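## Why a Drum Makes a Sound

A drum has a thin skin, called the *head*, stretched tightly over a hollow body called the *shell*. When a player strikes the head, it moves up and down very quickly. This movement is a **vibration**. It pushes on the air, and the air carries the sound to your ears.

A tight head vibrates fast and gives a high note. A looser head vibrates slowly and gives a low note. Size matters too — a 13-inch drum usually sounds lower than a 10-inch drum tuned with the same care.

Players at the Porneddale Children's Music Room learn three words first: head, shell, and rim. The rim is the hard edge that holds the head in place.

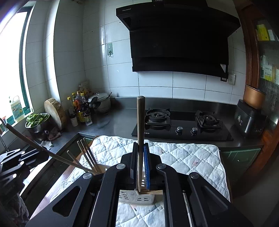
*Reading time: 1 minute*

Text by Gemechu Seyoum for the Porneddale Children's Music Room. Classes may copy this page for use in lessons.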